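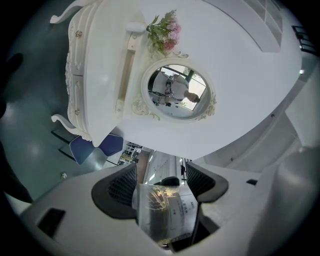 A bagged item in the fingers, dressing table overhead, and the whole lot the wrong way up.

gridomby-upright

Small Python tool for working out which way is up in wrist-view footage from hand-held grippers. I wrote it because my policy training kept falling over on clips where the furniture hangs from the top of the picture, and I got sick of rotating them by hand. It's part of the Trirnbridge tooling, but you can run it on its own.

What it does

For each clip it guesses a gravity direction, smooths the guess over time, and writes a roll angle per frame to a sidecar file. Your original video isn't touched. If you want rotated copies, pass --bake and go make a cuppa, it's slow.

Mirrors

Mirrors were the big headache. The first version matched features straight across the glass and decided the room had two floors. Now there's a mask step that drops anything it reckons is a reflection before the pose solver sees it. It copes well with flat wall mirrors and less well with small oval ones on a dressing table, especially with a window showing in them. Clear plastic in the fingers is a nuisance too, so the gripper and whatever it's holding get masked as one blob.

Test set

There are 474 clips in the test folder, 102 of them with a mirror somewhere in view. I labelled the up direction in 2,888 frames myself, so blame me for any dodgy ones. People who turn up in reflections are blurred by default when you export. Leave that on, please.

Running it

pip install -e .
gridomby-upright clips/ --out angles/
gridomby-upright clips/ --out angles/ --mask-mirrors

You'll want the Moradi calibration file for your lens in the config folder. Without it you get a generic fisheye model and the angles drift near the edges.

Known problems

Glossy floors still get picked up as mirrors now and then.
Clips shorter than 80 frames skip the smoothing - fine for a quick look, not for training.
The Zekurard exporter writes degrees and everything else uses radians. I'll fix it in the next release, sorry.

Last updated 4th July. Bug reports are welcome, and a short clip helps heaps.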